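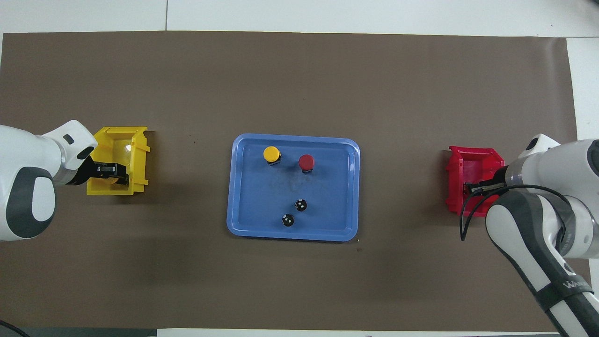

Blue tray for the loose stuff, a yellow bin and a red bin for the sorted stuff. Brown paper underneath.

THE THREE-CONTAINER TABLE

Small parts are what kill a workbench. Big things get put away because you trip on them. Small things just sit there. Caps, knobs, posts, the little black whatsits that came off something in September and have lived in a coffee mug ever since.

So, sorting. We've been at it for weeks on the long white table at Nasanik, the shared workshop where half of this magazine gets made, and the setup that stuck is almost embarrassingly plain. One tray. Two bins. A sheet of brown paper. That's the kit.

The tray goes in the middle

Start with the tray. Low rim, rounded corners, flat floor. Blue in our case, and scuffed, and nobody cares. Everything unsorted goes in here and nowhere else. Not on the paper. Not by your elbow.

A shallow tray beats a bowl every time. In a bowl the small stuff goes to the bottom and you're digging with a fingertip. In a tray you see the lot. Stand the tall pieces up if they'll stand. Round ones will wander a bit, which is why you want the rim.

Get one bigger than you think. Ours is a good deal larger than either bin and it still feels tight on a bad day. We tried a smaller one first, 5 inches across, a freebie from Mollah, the hardware place two doors down. Fine for screws. Hopeless for anything with a cap on it.

Then a bin on each side

Open-fronted bins, the ribbed kind you see on the back wall of every garage. The open front matters. You can get in low, set a piece down standing up, and get out again without knocking over the one you put there a minute ago. Try doing that over the side of a deep box.

Ours are red and yellow and they do exactly what you'd guess. Red tops in red, yellow tops in yellow. No labels, no tape, no pen that's run dry. A visitor can walk in at 4 p.m. and get it without being told.

We did try labels. Nondero makes a nice set, printed, wipe-clean, pack of 12. They lasted until somebody turned a bin around to face the other way and then the label was at the back and no help to anyone. Color you can see from any side.
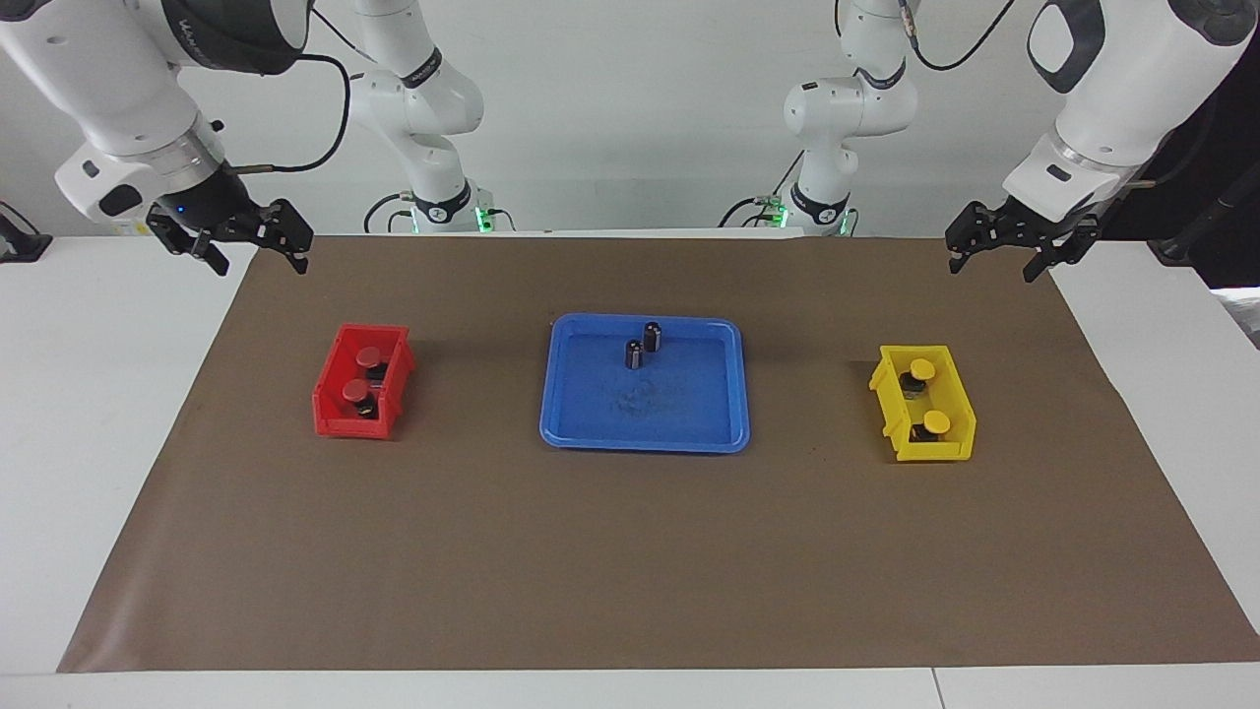
Red caps in red, yellow caps in yellow. The pair with no caps stay in the tray.

What about the odd ones

Every batch has them. The pieces that are neither. No cap, no color, just a small black cylinder with a bit of silver near the top, looking at you.

Temptation is to start a third bin. Don't, or not yet. A third bin becomes the bin, and by the end of the month it's holding everything including a sandwich receipt. Leave the odd ones in the tray. They're still unsorted, thats what the tray is for. When the colored ones have gone left and right, whatever's still in the middle is your to-do list and you can deal with it in one go. Find the cap, find the home, or bin it for real.

If you get the same kind of leftover 5 times running, fine. Buy another bin. Green, say.

The paper

Brown kraft, off the roll, wide enough to nearly cover the table. We go through a roll of 1,250 feet in, well, a very long time, because a sheet lasts until it's truly grubby. A few creases don't matter.

Two good things about it. Black parts show up, much better than on a dark bench. And it isn't shiny, so under the overhead lights you're not squinting at glare (you'll get plenty off the plastic, yellow especially). Third good thing, it's quiet. Tip a tray of parts over on a bare tabletop at 7 a.m. and the whole building knows.

Leave a strip of table showing along the edges. No big theory. It's somewhere to put your coffee that isn't the work.

Quick setup notes

Tray first, dead center, then bins close in on either side, so your hand has a short trip. Which color goes on which side doesn't matter, pick one and stay with it for the session.

Bins don't need to be lined up perfectly. Ours sit crooked half the time. Works the same.

Stand pieces up in the bin, one behind the other. You'll get fewer in but you can see every cap.

Two of a kind? Still sort them. The small batches are the ones that get left out overnight.

Wipe the tray now and then. We don't. We shoud.

What it cost us

Hardly anything. The bins came out of a box of Fludent leftovers, the tray was already in the building, and the paper was on the shelf by the packing table. If you're buying it all new, go for the tray first and make do with shoeboxes until the bins turn up. Cut the front off the shoebox, though. Low front, always.

Next issue: drawers, and the stuff at the back of them.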